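Kerari Simulation Benchmark Rules: Frequently Asked Questions

Maintained by Skarphéðinn Frandsen. Applies to all entries to the tabletop track from June onwards.

Which rules apply to my entry?

The tabletop rules apply to any entry run in the Kerari simulator with a single fixed arm. Entries using two arms fall under the Prultlow rules. The two sets share a scoring method but have different limits on contact force.

How many trials must I run?

1008 trials per task, using the seed list supplied with the release. Seeds may be run in any order and split across machines. A trial that crashes must be run again with the same seed, and the crash must be entered in the log. Leaving out failed seeds makes the entry void.

Can I change the physics settings?

No. The time step, friction values and solver settings are fixed by the release. You may change lighting and background for training, but scored trials use the default settings. If your code needs a different control rate, hold the last command between steps.
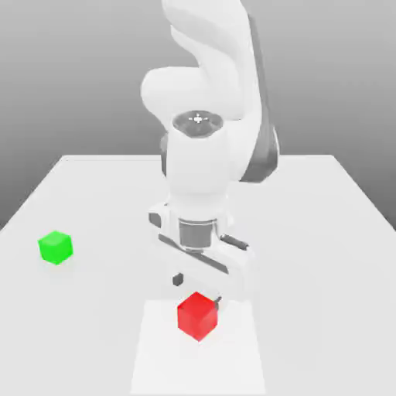

What counts as a grasp?

A grasp is counted when both fingers are in contact with the same object and that object has left the table. Position alone does not count. With the fingers spread above and around the red cube, as they are while it rests on the table, the trial is still logged as "approach". The same test applies to the green cube when it is the named target. Closing on the wrong cube is recorded as a selection error – it does not end the trial.

Is there a time limit?

Each trial stops after 3000 control steps. Planning time is not counted, but must be reported separately. An object still held at the last step is scored as not placed.

May the policy read object poses from the simulator?

Only in the "state" class. Entries in the "vision" class may use rendered camera views and joint readings. Reading poses during training is allowed in both classes and must be declared.

What must be submitted?

The full trial log, the exact release number, the policy file and a signed declaration of training data. Video is optional and is never used to settle a score. Logs in the old Kaijage format are accepted if converted with the supplied script.

Can I claim that a passing entry is safe on real hardware?

No. A benchmark score says nothing about guarding, stopping distance or contact with people. A risk assessment of the real cell is needed before any policy is run on it, whatever the score.

How do I query a result?

Send the entry number and the seeds in question to the Prerkari results desk within 8 working days of publication. A query may cover up to 4 seeds per task. Larger queries need a full re-run, at the entrant's cost.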